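Card Removal Exercise: Setting Up the Grip and the Lift
Robotics Club build notes, part 2
Print this page | E-mail this page

These notes cover the expansion card step of the desktop teardown task. They assume the arm is already homed and that you have finished the drive and memory steps in part 1. Lamisi Frimpong wrote the original waypoint file and the names below follow hers.

Before you start

Lay the tower on its side on the ribbed platform, open side up, with the power supply nearest you. Push it against the stops. If the case can slide by hand, it will slide during the lift, and every waypoint after that is wrong.

Load the file called Dorken, not Lesow. Lesow was made for the older case and its approach height is too low.

Set the speed to 18 per cent for all moves inside the case. You may go up to 70 per cent for travel between the case and the parts tray.

Teaching the grip

1. Jog the arm to a point directly over the card. Keep the wrist vertical.

2. Open the fingers and lower until they sit either side of the top edge. Stop before the fingertips reach any of the taller components on the card.

3. Close slowly in force mode. The card should not tilt as the fingers meet. If it does, the wrist is off centre - open, correct by a small amount and close again.

4. Save the point as CARD_GRIP.

Check the pad on the finger before each session. A worn pad lets the card rotate about the grip point, and the bracket end drops first. Spares are in the drawer marked Qudah.

The lift

5. Release the slot clip by hand. We have not automated this yet.

6. Raise straight up in short steps. The bracket has to clear the rear wall of the case before any sideways move is allowed. Most failed runs in June were a sideways move that came too early.

7. When the lower edge of the card is above the case wall, save the point as CARD_CLEAR. In our file this is 194 mm over the platform. Measure your own.

8. Move to the tray, lower, and open the fingers.

For refitting, run the points in reverse order but halve the speed for the last part. Line up the bracket first, then the slot. Do not push the card home with the arm. Let go with the card resting in the slot and press it in by hand.

If it goes wrong

Force limit trips on closing: the fingers are touching a component. Raise and re-teach CARD_GRIP.

Card slips on the way up: check the pad, then check that the clip is fully open.

Arm stops above the case: usually the joint limit on the wrist. Turn the wrist half a turn and teach again.

Allow around two hours for a first attempt. Log your runs on the Ritix sheet before the Wednesday session.

3 comments | 11 shares

Related pages
Teardown task, part 1: drives and memory
Making a parts tray
Force mode settings for beginners
Cable routing on the club arm

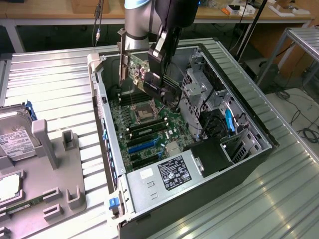
Expansion card held by its top edge over the motherboard, bracket end to the left.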